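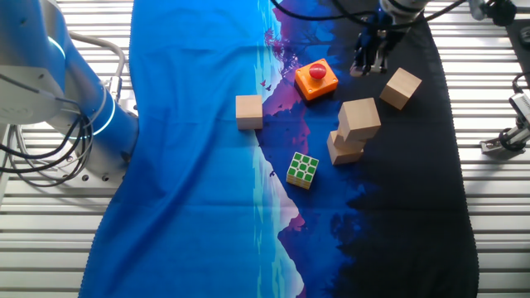 To: shopfloor-automation list
Date: 21 October 2019
Subject: Re: Re: two-arm cells for kitting and tidying

On the question from Friday's digest:

> We run a kitting line at Trenda, 12 stations, all manual. Parts
> arrive mixed in a tote and a person sorts them onto a tray. The
> Dilero sales people say a two-arm cell can take this over now, and
> that the same cell could clear a kitchen table if you asked it to.
> Is any of that true yet? I would like an answer from someone who
> has no unit to sell.

I have nothing to sell. I do have opinions and a spreadsheet.

Sorting known parts from a flat surface is close to solved. We logged 1718 single picks on rigid parts in May and 91 percent went through without a retry. That is usable for a station with a person nearby. It is not usable for a lights-out shift, and the remaining 9 percent cost more operator time than the sales sheet allows for. 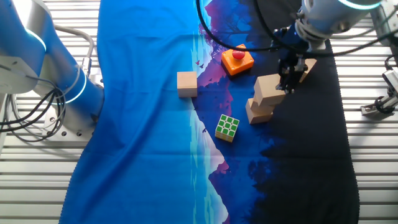

Stacked parts are where the numbers drop. A gripper that closes cleanly on a free-standing part has much less to work with once that part touches its neighbors. Take the three wooden blocks grouped under the right-hand gripper, with the triangular wedge standing behind the other two: from directly above, the fingers themselves hide part of the wedge. The lone cube over on the blue is an easy pick by comparison. Your mixed tote will look like the cluster — and it will be deeper.

The surface matters too. Printed cloth wrinkles, and a strong pattern competes with part edges in the camera image. If you control the station, use a plain matte tray. A kitchen table does not give you that choice, so I would discount the household claim entirely for now. Buvier quoted us a tidying demo last spring and then asked for a list of the objects in advance. Laundry and dishes were excluded in the quote.

What I would ask any vendor before a site trial:

1. Success rate per pick, first attempt only, with your parts. Retries should be reported on a separate line.

2. Behavior after a failed grasp. Does the cell re-image the area, repeat the same motion, or stop and call someone?

3. Working clearance between the two arms when both need the same part of the table, and which arm yields.
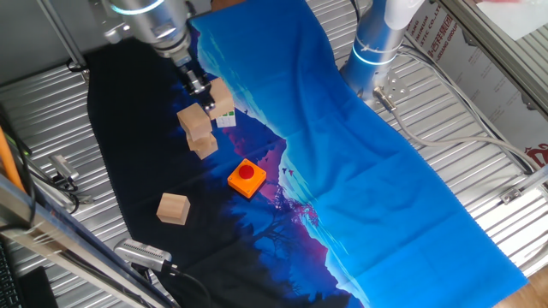
4. Changeover time for a new part. Politis told us 3 hours. Ask whether that includes recalibrating the cameras.

If the answers hold up, convert one station and leave the other 11 manual until you have a full month of logs. I can send our log template off-list; it is a plain CSV.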